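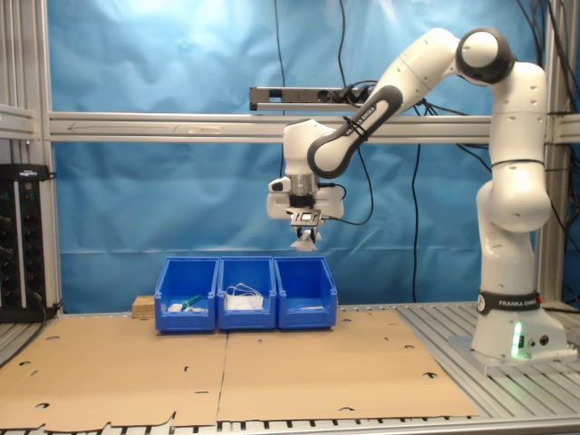
*Blue storage bins side by side on the covered tabletop.*

January 19, 2016

Dear Thilini,

Thank you again for the grant towards the Hastlow seed library, and for being so patient over this report – I had hoped to send it before the holidays! We now have 76 members, and between them they borrowed 615 packets since July, mostly beans and peas, though the old Firby kale has been far more popular than any of us expected.

Returns are slower. Only 19 households have brought seed back so far, but Dinesh Rawat reminds me that parsnips and leeks won't set seed until their second summer, so I'm not fretting yet. Nimal's drying evenings at Tiledholm drew 16 people at the last one, and we'd like to run more.

We still need a better way of labelling. Could we move the unspent printing money across to that?

Warmly,
Darcy Sawatzky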